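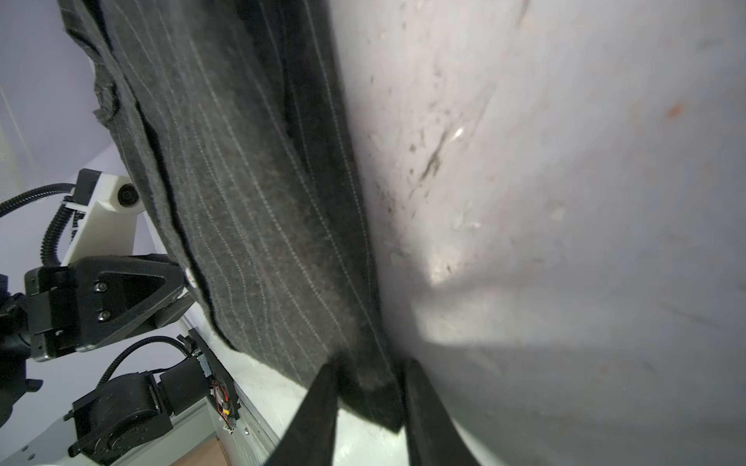 One user of the first release wrote that the fold names were hard to follow, and asked us to say which way a "long fold" runs before giving any numbers. A long fold runs with the length of the garment. A cross fold runs from side to side. Both names are used that way in all the files now.

Trusesano Folded Clothes, data card

Last updated: Sep 19, 2026

Contents
The set covers everyday clothes being folded on a flat table. There are 800 clips and 119 garments, sorted into 13 garment types. Shirts and jackets make up the largest share. Socks, gloves and hats are left out. Clips from the Colley room and the Trevor room are kept in separate folders, and the file names start with the name of the room.

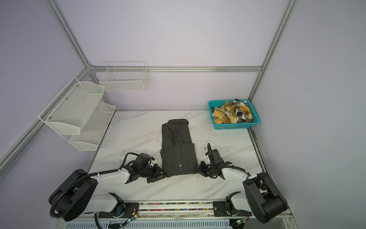 Okent Textiles and Laundry Team

Labels
Each clip has one row in labels.csv. The columns are:

clip_id
room
garment_id
garment_type
pattern (plain, stripe, check, other)
closure (button, zipper, none)
fold_type
end_state (flat, partly folded, folded, dropped)

Pattern is judged from the outside of the cloth. If the lining shows and has a different pattern, put that in the notes column and leave the main label alone. A garment keeps the same garment_id in every clip, including clips where it is waiting in a basket.
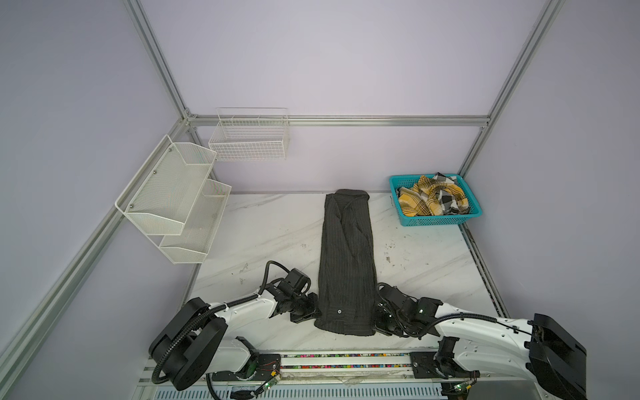

Fold type is the label people disagree on most. We mark a garment as "long fold" when it ends up as a strip at least twice as long as it is wide, even if one end has been turned over. The dark pinstripe is labeled this way: it lies in a long narrow strip with the top end folded over, and the small light button near the lower end is enough to set closure to "button". The plaid heaped in the turquoise basket gets "check" for pattern and no fold type.

Known problems
Shirt and jacket are easy to mix up once the piece is folded. Use the garment_id list to settle it.
In 12 clips the closure field is blank.
Dark stripes can look plain in the smaller previews. Check the full-size files before changing a label.

Planned changes
Towels and pillowcases will be added in December. Existing clip IDs will stay the same.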